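From: Stoyanova
To: site-automation list
Date: January 13, 2021
Subject: Re: Door trials and the night porter rota

On the list last week, the ward services lead at Prinham wrote:

> We are told the two-armed unit will take over the linen and sample
> rounds on the night shift. Before anyone on my side agrees to a new
> rota I would like three things in writing. First, which doors it can
> open by itself and which it can't. Second, who gets called when it
> stops at a door, and whether that person is expected to drop what
> they are doing. Third, whether the porters' walking time is being
> counted as saved when half of it will be spent walking to the robot.
>
> I have also heard the figure of 100 doors quoted in a meeting. I do
> not know where it came from.

I'll take these in order, with the door figure first.

The survey covers 187 doors on the night routes. Of those, 76 are already on powered openers and need nothing from the arms. The 100 quoted in the meeting was a planning figure from the first proposal, written before the survey was finished. It should not be used for the rota or for anything else.

1. Which doors

The remaining doors are manual. They fall into lever handle, push plate and knob. Push plates are the easy group, provided the closer is not set too strong. Knobs are out of scope for this phase and will stay with the porters. Lever handles are where the work is going now, and all of it is still in simulation. No lever door on the site has been tried with the real unit, and none will be until the simulated results are signed off by both Durnel and ourselves.

The acceptance level is 80 per cent of attempts per door type, first attempt only. Retries are logged but do not count. Durnel asked for retries to be included and we said no. A unit that gets through on the third go has been standing in a corridor for a good while with a trolley behind it, and the person held up by that does not care that the attempt was recorded as a success.

The sequence under test has four stages: approach, contact with the lever, turn, and pull or push while the base moves. Most of the failures are in contact and in the pull. In contact, the wrist comes in a little low and the fingers slip past the lever. In the pull, the base backs off faster than the arm expects and the grip is lost. The first of these is a calibration matter. The second needs a change to the controller, and Durnel have it down for February.

Handle height, door weight, closer force, lighting and wall colour are varied between runs.

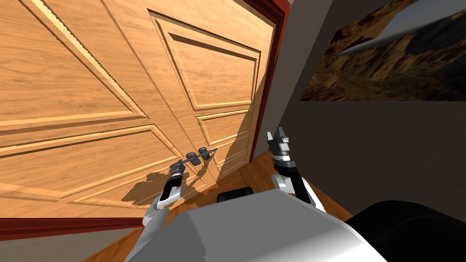 Closer force is the variable I trust least. The simulated closer is a plain spring with damping. The real ones on the older corridors have been adjusted by hand over many years and no two feel alike. Estates have agreed to measure them with a spring gauge, and the readings will go into the model before the next batch. If anyone on the list has older readings, even partial ones, please send them.

2. Who gets called

At present the draft says "nearest available member of staff". I have asked for that wording to be removed. It puts the job on whoever happens to be passing, which at night will usually be a nurse or a healthcare assistant, and it is in nobody's job description. The replacement text names the porter desk as the only contact. The unit waits clear of the door, shows its status light and sends a message to the desk. Ward staff may walk past it. They are not required to move it, reset it or hold a door for it.

The desk must therefore be staffed through the night. Under the old rota it was left empty between rounds. This is a real change for the porters and should be treated as one: it is seated work with a screen, it needs training, and the grade has to be looked at. I can't settle the grade on this list, but I have put it to Estamura in writing as a condition of the trial.

3. Walking time

You are right about the count. The proposal takes the full length of each round as saved and allows nothing for call-outs. I have asked for the table to be redone with three columns: walking removed, walking to stoppages, and desk time. Until we have stoppage rates from the real corridors the second column will be an estimate, and it should be labelled as one.

My own view is that the linen round will show a saving and the sample round may not. The sample round has more lever doors on it, and a late sample causes more trouble than late linen. I would keep the sample round with the porters for the whole of the first trial and look at it again afterwards.

The rota should stay as it is until the revised table has been circulated. If a manager tells you otherwise, please forward the message to me.

The door list, by corridor and handle type, will be in the shared folder by the end of the week. Corrections to me directly, please, with the door number in the subject line.

Stoyanova
Site automation, Prinham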